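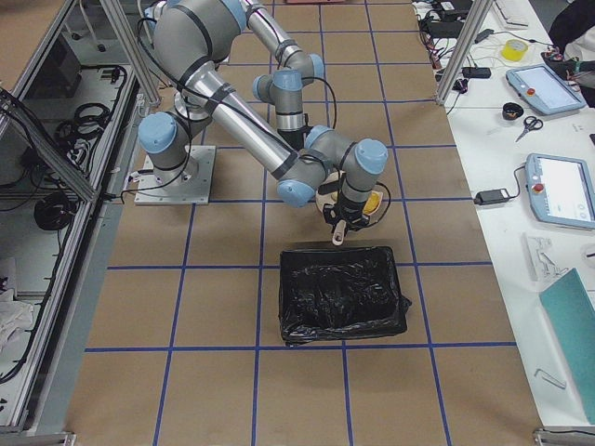 Figure 2. Disposal step in the Paiva cell, with the gripper and a round cream-colored object over the lined bin.

4.2 Collecting the demonstrations

We recorded over 3000 demonstrations in the Paiva cell, of which 1953 survived review. Each operator began with 40 minutes of practice on the Uver remote-control interface, a period we had considered generous until we watched the first of them try to pick up a lid. Operators could also guide the arm by hand for the approach, then switch to remote control for the grasp. Most did this once, found that the arm remembered their hesitation as faithfully as their intent, and asked to do the approach again.

The blue grid on the brown paper gave us a shared language for start positions. An operator was told which cell an object belonged in and was otherwise left alone. We did not prescribe a path to the bin, and the paths we got back suggest that people hold strong and incompatible views on how trash should travel.

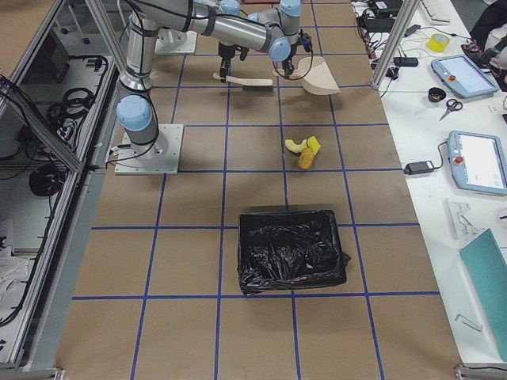
Sweeping tasks were harder to teach than plain pick-and-drop. A brush is useful only if something waits for what it pushes, so both grippers must be somewhere sensible at once, and a pause by one tends to look, in the joint data, like a decision by the other. We kept the pauses. Kelly Xavier, who labeled this subset, marked them as a separate phase — a tedious job that improved the Cateck segmentation more than any change we made to the model.
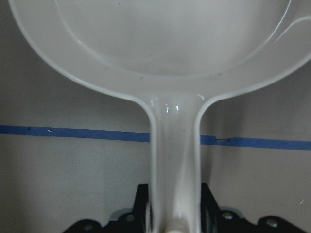 Wrist views were stored with every trajectory and used in training without cropping. Their value varies with what is being held. With a small object they show the target well, but the white pan-shaped utensil takes up most of the view above the fingers, and the blue tape behind it is interrupted by the handle. For such objects the Grakutance policy relies mainly on the fixed camera, as did our operators.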